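Storing Costume Jewelry: Sorting, Cleaning and Boxing a Mixed Lot

From the August newsletter, Household Storage section
By Perrine Besnard

Several readers wrote in after the spring item on drawer dividers to ask about costume jewelry. The questions had a common theme. Most people own one box, everything goes into it, and after a year or two it takes ten minutes to get a single necklace out. What follows is a procedure for dealing with such a box. It covers sorting, untangling, cleaning and putting away, in that order. It applies to beads, base-metal pieces, resin, shell and glass. It does not apply to fine jewelry with set stones, which should go to a jeweler for inspection before any cleaning.

The work surface

Use a light-colored table with nothing on it that you don't need. White is best. Small rings and loose jump rings are easy to lose against wood grain, and a patterned cloth is worse. If the table is hard and smooth, lay a thin towel along the edge nearest you to stop round beads from rolling off. Daylight from the side is better than a ceiling lamp directly overhead, which puts the shadow of your hands on whatever you are trying to see.

A bedroom is a reasonable place for this. Avoid the kitchen, where there is grease in the air and a drain within reach. Close the door if you have a cat.

Have the following ready before opening the box:

Two blunt sewing needles or wooden toothpicks
A soft, dry cotton cloth
A second cloth, to be dampened
A shallow dish for loose findings
Small paper envelopes or zip bags
A pencil

The starting condition

Open the box in place and look before you pull. The top layer usually shows which strands are holding the others. Large rough beads grip everything they touch, and openwork pieces act as hooks.

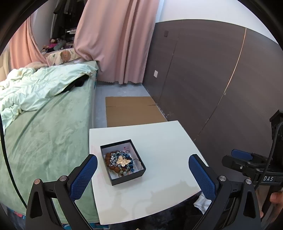 Mixed beads in an open black box, with a butterfly ornament on top of the pile.

Lift out rigid items first. Hoops, rings, sticks and flat ornaments come out one at a time, straight up. If a piece resists, put it back down and find the cord that is caught on it. Openwork metal is easily bent at the thin sections, and a wing or petal that has been bent and straightened twice will generally break the third time.

When the rigid pieces are out, tip the remaining strands onto the table together. Do not pick up one end and shake. Spread the pile outward from its center with the fingertips until it is a single layer deep, then locate the clasps. Every open clasp should be closed unless it is part of the knot. Closed clasps pass through a tangle more easily than open ones and do not catch on new loops.

Work on the heaviest strand first. It will normally lie in the widest curves and can be slid free with little handling. Fine cords come last. For a tight knot, put the points of the two needles into the middle of it and move them apart slowly. A very small amount of talc helps on metal chain. It should not be used on silk or cotton cord, where it works into the fibers and shows as a gray cast.

Sorting

Sort by material, then by weight. Color is tempting and has no bearing on how pieces should be stored. The groups I use are these:

Heavy beads: wood, seed, ceramic and stone. These wear against softer surfaces and should be kept apart from anything with a gloss.

Faceted beads: glass, crystal and clear plastic. Glass edges chip on contact with each other, so strands should lie flat and not be piled.

Cords and thin strands: anything that knots. These need separate bags.

Metal ornaments: pendants, brooches and openwork figures. Tarnish is the main concern.

Shell, resin and coated pieces: anything with a finish that can be scratched or dissolved.

Rings: one compartment, or a ring roll if there are more than a few.

If you can't tell what a bead is made of, use temperature and weight. Glass feels cool against the lip and heavy for its size. Plastic feels neutral and light. Wood is light and dull when tapped against a tooth. The test is not precise, but it is good enough for deciding which bag a strand goes in. When in doubt, treat the piece as the more delicate of the two candidates.

Before a piece goes into its group, check the stringing. Hold the strand up by the middle and look for bare cord between beads. A gap wider than one small bead means the cord has stretched and should be replaced. Elastic is a separate case. It fails without much warning, and any elastic bracelet with a visible fray should be bagged immediately, before it sends beads across the floor.

Cleaning

Dry cleaning is sufficient for most pieces. Wipe each one with the cotton cloth, turning it so that a clean area is always in use. For glass and plastic beads with a film on them, use the dampened cloth with one drop of plain dish soap, wipe, then wipe again with clean water. Do not submerge any strand. Water travels along the cord, remains inside the holes, and rots cotton or rusts the crimps.

Wood and seed beads get no water. A dry, soft toothbrush will clear dust from a rough texture. Oil is sometimes recommended for wood. I don't use it on strung beads, as it migrates into the cord and attracts more dust.

Small individual pieces should be set flat on the tabletop and dealt with singly.

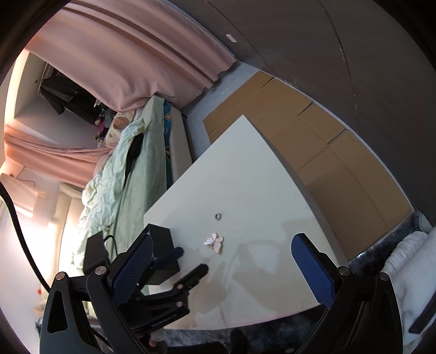

Check the back of each ornament as well as the front. Glue residue, an old pin fitting or a loose bail is easier to deal with now than on the evening you want to wear it. A loose bail can be closed with flat pliers, provided the jaws are covered with a strip of tape. Shell and anything with a glossy coating should be wiped dry only. Vinegar, baking soda paste and commercial dips will all dull such a surface, in some cases within a minute, and the damage cannot be polished out.

Plain metal rings can be rubbed with a polishing cloth. Note the inside of the band: a green or dark deposit there is normal for copper-bearing alloys and comes off with the same cloth. If the color of the band itself begins to change, stop. The piece is plated and you are removing the plating.

Leave everything out for 2 hours before boxing, including the pieces you didn't dampen. Moisture transferred from hands and cloths is enough to cause trouble in a closed container.

Containers

A square box with a lining is adequate for rigid items, and its main weakness is that it has a single compartment. Card dividers solve this at almost no cost. Cut strips slightly lower than the inside wall, notch each one halfway through, and slot them together. For a box up to 200 mm across, 8 compartments is the practical limit. Smaller cells are difficult to get a finger into.

Card from shipping cartons can be used for the dividers if it is clean and dry, but not in direct contact with silver. Ordinary corrugated board contains sulfur compounds and acids that speed up tarnish. Line it with undyed cotton or acid-free tissue. The same caution applies to rubber bands, wool felt and some foams.

Readers have asked about three ready-made products. The Trekaveck tray is shallow, stackable and suitable for rings and pendants. Its outer measurement is 290 mm, so check the drawer before ordering. The Poulain case has a good lid seal but hooks that are set too close together for heavy beads. The Binow roll works well for thin cords and travels flat. None of them is suitable for an entire mixed lot, and I would start with card dividers and see what you lack after a month.

Necklaces that are worn often can hang. Use a peg wide enough that the strand isn't creased at one point, and allow one peg per strand. Heavy beads should be stored flat, whatever the peg can carry, because the cord stretches under constant load.

Putting away

Fasten every clasp. Coil each thin strand loosely and bag it with the clasp sticking out of the top, then close the bag up to it. The strand cannot knot while the two ends are held outside. Flat ornaments go in face up, one to a compartment, with tissue between them if two must share. Put rings where they can be reached without moving anything else.

Write the contents on each envelope in pencil. Broken pieces and loose findings get an envelope of their own, with a note of which piece they belong to. A drawer is preferable to an open shelf, and an interior wall is preferable to an exterior one, where the temperature varies more. Keep the box away from radiators and out of bathrooms.

Correction and next item

The spring item gave the wrong fitting direction for the Ivar shelf inserts. The lipped edge faces the back of the shelf. Thanks to the readers who pointed this out, two of them with diagrams.

The next item in this section covers scarves and belts. Questions should reach me by the end of August.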